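検索 キーワードを入力 検索

オンラインのヘッズアップ大会「オヴィモント・カップ」、8月に開幕 優勝者には賞金とトロフィー、敗者には感想戦

印刷する | この記事をメールで送る

2020年6月8日

家から一歩も出ずにポーカーの大会に出られる時代が来た、と書くと十年前の記事のようだが、カードルームの扉が閉まったままの今年にかぎっては、十年前の記事がそのまま今日のニュースになる。オンラインカードルームの「サドトン(Sadton)」は、一対一形式のノーリミット・ホールデム大会「オヴィモント・カップ」を8月に開催すると発表した。ヘッズアップのみ、招待選手なし、解説つき。参加枠は66人で、申し込みは先着順ではなく抽選になる。

66という数字に首をかしげた読者は正しい。トーナメント表というものは64人で組むとたいへん美しく、66人で組むとたいへん見苦しい。運営によれば、当初は64人の予定だったが、配信を手がけるトラヴェック(Truveck)社から「予選らしいものがほしい」という要望があり、二枠を足した。このため開幕日には、四人の選手が二つの席をめぐって予備戦を行う。残りの62人はその間、自宅でトーナメント表を眺めていればよい。予備戦に回る四人も抽選で決まる。抽選に当たって参加権を得たうえで、もう一度抽選に当たると試合が一つ増えるという仕組みで、これを幸運と呼ぶべきかどうか、発表文は触れていない。

大会ディレクターを務めるのは、サドトンで長くキャッシュゲーム部門を見てきたス・ビン・ノ氏(Su-bin Noh)である。オンラインの記者説明会に現れたノ氏は、冒頭の一分半をミュートのまま話し、残りの時間で次のように述べた。

「ヘッズアップはごまかしの利かない形式です。九人卓なら、いい手が来るまで座って待つという立派な作戦があります。一対一でそれをやると、ブラインドだけで家が建ちます。相手の家が、ですが」

試合はすべて一本勝負ではなく、二本先取で争う。運の要素を薄めるためだという。二本先取にしたところで、リバーで捲られた側が運について語る量は減らないと思うのだが、少なくとも語る機会は二度か三度に増える。

各試合の開始スタックは100ビッグブラインドで、ブラインドは7分ごとに上がる。この7分という設定には、発表の直後からプレイヤーの掲示板で文句が出ている。「じっくり読み合いたいなら短すぎる」「夕食のあとに見るには長すぎる」というのが主な意見で、同じ人物が両方を書き込んでいる例もあった。ノ氏は「社内では5分と10分で割れまして」と説明した。5と10の間をとるなら7か8で、8にしなかったのは進行表に収まらなかったためらしい。
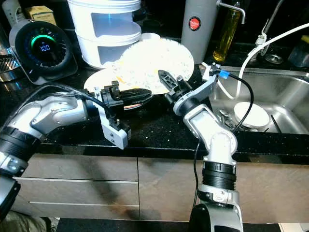

参加費は一人40ドルで、手数料は運営が負担する。賞金は参加費の全額から支払われ、計算の得意なポーカープレイヤー諸氏ならすでに暗算を終えているとおり、総額は2640ドルになる。取り分は優勝者が半分、準優勝者が四分の一、残りを準決勝で敗れた二人が分け合う。つまり五位以下の62人は、名誉と、ハンド履歴のテキストファイルを持ち帰ることになる。

けっして大きな金額ではない。世の中には、この総額を一つのポットで失ってから朝食をとりに行く人たちがいる。しかしノ氏は、むしろ小さい大会にしたかったのだと言う。「大きな大会は、再開すればいくらでもあります。いまみんなが困っているのは、水曜の晩に真剣になる理由がないことでしょう」。この発言に、説明会に出ていた数名がカメラの前でうなずいた。筆者もうなずいたが、カメラは切ってあった。

注目を集めているのは、むしろ番組のほうかもしれない。トラヴェックは一回戦から決勝までの選ばれた試合を配信し、全14回のシリーズにまとめる。両者のホールカードを見せるため、映像は実際の進行から遅らせて流す。視聴者は伏せ札をすべて知ったうえで「なぜそこで降りない」と画面に向かって言うことができる。ポーカー中継という娯楽の大半は昔からこれであり、自宅観戦でもその点の満足度は保証されている。

もう一つの売り物が、敗者による感想戦である。負けた選手は希望すれば、試合直後に解説者とともに決定的な一手を振り返る。当初の案ではこれは義務だった。試験配信に協力した選手の一人が、オールインを二の七で受けた理由を問われて十一分間黙り込んだため、任意に改められたという。その回の映像は公開されないが、関係者の間での評価はたいへん高い。

使用するソフトは「トッシュ(Tosh)」。これまでは仲間内のリーグ戦に使われてきたもので、派手なアニメーションも、勝つたびに降ってくる紙吹雪もない。チップはチップの形をしており、カードはカードの形をしている。大会向けに加わる機能としては、持ち時間の残量表示、接続が切れた際の自動中断、それにチャット欄の停止ボタンがある。最後のものは選手からの要望がとりわけ多かった。試験対戦では、相手が長考に入るたびに「zzz」と打ち込む参加者がいて、チャットはその日のうちに止められた。本人は居眠りをしていたと主張している。

不正対策についても説明があった。選手は試合中、手元と画面が映るようにウェブカメラを置き、同じ部屋にほかの人を入れないよう求められる。家族と暮らす選手からは「幼児は人に含まれるのか」という質問が出た。ノ氏の答えは「レイズの額に口を出さないかぎり含まれません」だった。猫については質問がなく、したがって規定もない。解析ソフトの併用はもちろん禁止で、疑わしい打ち回しがあればハンド履歴を審査する。あまりに上手すぎれば調べられるということで、筆者のような腕前の者にとって、これほど無縁な規則も珍しい。

組み合わせは開幕の前の週に配信で発表される。シードはない。これもまた議論の的で、実績のある選手同士が一回戦で当たれば、決勝が地味になるおそれがあるという。もっとも、ヘッズアップの実績というのは自己申告によるところが大きく、申し込み欄の「主な戦績」を信じるなら、今年の応募者はほぼ全員が誰かに負け越したことがない。受付初日の回答には「妻に勝ち越し」「兄には勝っている(兄に確認しないでほしい)」といったものもあったと、事務局は匿名を条件に明かした。

大会名の「オヴィモント」は、かつてサドトンの創業メンバーが週末ごとに集まっていた貸し部屋の名前からとった。説明会では由来についてもう少し美しい話が用意されていたようだが、ノ氏が先にこちらを言ってしまい、広報担当の表情がしばらく動かなかった。通信の不調だった可能性もある。トロフィーにもその名が刻まれ、優勝者の自宅に郵送される。送料は運営持ちで、関税がかかる地域に住む優勝者については「相談」とのことだ。

参加の申し込みはサドトンの会員ページで受け付けている。20歳以上で、居住地の法令によりオンラインでの参加が認められていることが条件となる。抽選に外れた人は補欠名簿に載り、欠員が出れば順に声がかかる。こちらの順番もまた抽選である。

なお、ノ氏自身は出場しない。規定では運営関係者の参加が禁じられているためだが、本人の言葉によれば「規定がなければ出て、一回戦で負けて、規定をつくっていた」という。

印刷する | この記事をメールで送る

お問い合わせ | 記事・写真の無断転載を禁じます | ページの先頭へ戻る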